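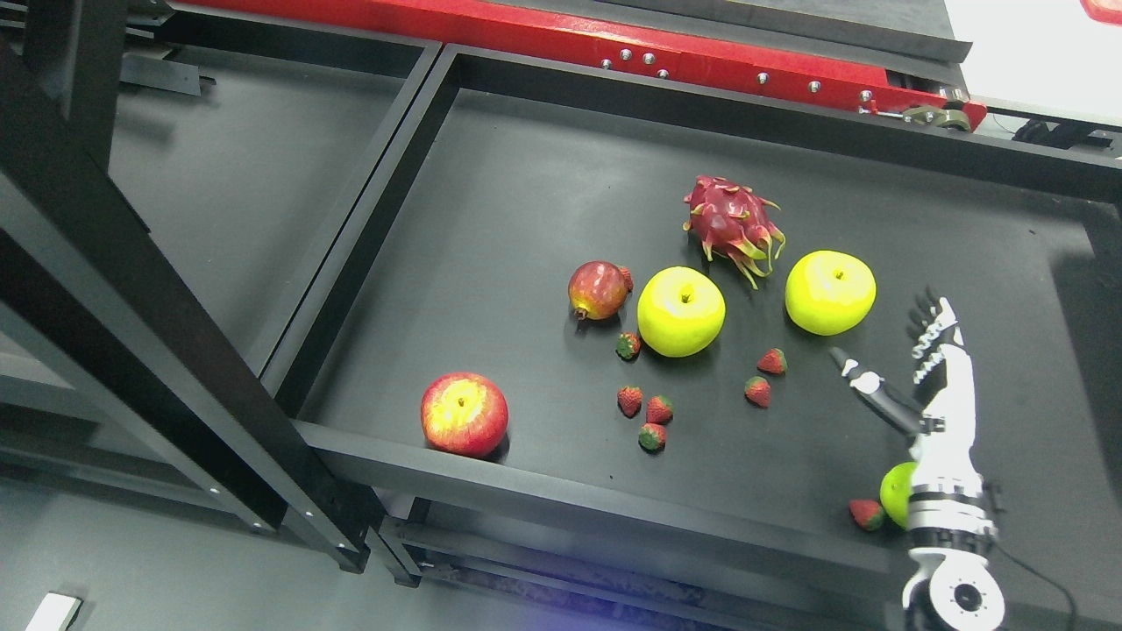 Choosing Artificial Fruit for a Classroom Colour Kit

Projects > Visual Arts > Second Year > Project Reports

Raquel Frade and Tomás Seixas
Submitted 31 July 2021

Background

Nyanda Primary uses real fruit for its colour and still life lessons. It is bought fresh each time and thrown out when it softens. The school asked our class for a set that could stay in a cupboard between lessons. We chose to put together a tray of artificial fruit and write a short guide for the teachers.

Our brief had three conditions. The fruit had to be easy to name at a glance, the colours had to cover more than plain red and yellow, and everything had to fit on a single tray.

Materials

The tray is black with raised rims. We tried a white one in June, but the yellow apples looked washed out on it and the strawberries threw pink onto the surface. On the matte black the colours stay separate. The rims also stop the round pieces rolling off the table.

Most of the fruit came from Staron, a display supplier with more than 1,000 items in its catalogue. We spent $169, including delivery. The selection is:

- a dragon fruit
- a pomegranate
- a red apple
- large yellow-green apples
- a small green apple
- small strawberries

Colour

We grouped the fruit by how hard it is to mix the colour in school paint. The strawberries are the easiest, with red bodies and green caps. The yellow-green apples take more care. Pupils tend to reach for pure yellow, and the green only shows up when the small lime-green apple is close by for comparison.

The red apple is mottled with orange-yellow and has a glossy sheen, so it suits a lesson on highlights. The pomegranate is darker, with reddish-orange lighter areas and a small dried crown. Tomás painted it four times before he stopped using black in the shadow.

The dragon fruit is the most difficult. Its skin is magenta-pink and the pointed scales are tipped with yellow-green. We could not get the pink from the Kultia student paints and had to buy a separate tube of magenta. Teachers should allow for this.

Arrangement

Our first layouts were too even and looked like a shop shelf. We then scattered the strawberries among the larger fruit and let one sit mostly behind the pomegranate, which gives pupils some overlap to draw. Leaving the red apple by itself near the rim gave us a simpler subject for younger classes.

Problems

The strawberries are easily lost and we suggest ordering spares. Dust shows on the black tray and it needs a wipe before use. We have not tested how the colours hold up in strong sunlight.

Related projects

Storage Boxes for the Diltport Art Room
Mixing Greens from Two Yellows
Drawing Shells in Charcoal
A Paper Market Stall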